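Section 4: Setting Up Match Day Scoring

Welcome to the fun part! By now your Kallitine scoreboard app should be installed and paired with the display at your field. This section takes you from a blank screen to a live score that everyone at the club can follow on a phone.
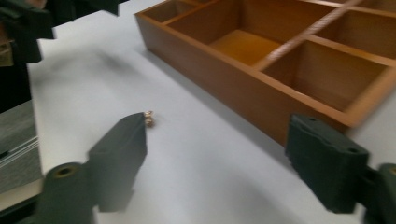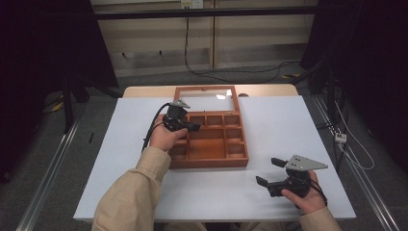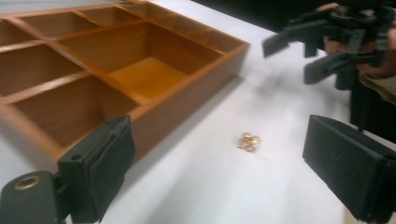 Wooden tray with compartments, on a white tabletop.

Before you start

Have your team sheets handy and charge the scorer's tablet to full. You will also need your club code, which is 3520 on the practice account. Real clubs get their own code by email.

4.1 Create the match

1. Open Kallitine and tap New Match.
2. Enter the club code and tap Join.
3. Pick a sport. Field hockey loads four quarters by default; indoor hockey and floorball have their own clock settings.
4. Type both team names. Short names look great on the big display, so go with "Flustau" and leave out "Flustau Hockey and Social Club Second Team."
5. Choose a color for each side. If the colors are too close, the app puts a striped border on the away team.
6. Tap Save. The match now shows up in your schedule with a gray dot.

Note: You can copy a whole season's schedule from a spreadsheet. See Section 7.

4.2 Add the players

1. Tap the home team name, then Roster.
2. Enter shirt numbers first and names second. The app jumps to the next line by itself – it's really quick once you get going!
3. Mark the goalkeeper with the glove button.
4. Repeat for the away team.

Caution: Deleting a player after the match has started also deletes that player's goals and cards. Use Bench if someone goes home early.

4.3 Run the clock

1. Tap the gray dot. It turns green and the clock appears.
2. Press Start on the whistle.
3. To log a goal, tap the team, then the scorer, then Open Play, Corner or Stroke.
4. To log a card, hold the player's number for two seconds and pick the color. The suspension timer starts right away and runs beside the main clock.
5. At the end of each quarter, press Hold. Both clocks stop together.

Made a mistake? Swipe left on any event to undo it. Every scorer does this, and the display catches up in a second or two.

Note: Version 602 and later keep the clock running when the tablet goes to sleep. On older versions, turn off the sleep timer in your tablet settings.

4.4 Go live

1. Tap Share and switch on Public Score.
2. Read the link out over the speakers or post it on your club page. Fans don't need an account.
3. Check the display. If it shows code 718, the signal is weak, so move the tablet closer to the scoreboard. Code 907 means a second tablet is trying to score the same match. Tap Keep This One on the tablet you want to use.

Tip from Monique Cordier, who scores for Kahsay: play a pretend match at training first, with plenty of goals and a card or two.

When the final whistle goes, press Finish and have both captains check the score before you tap Confirm. After that, the result is locked and only your club admin can change it. To send the match report to your league, continue to Section 5.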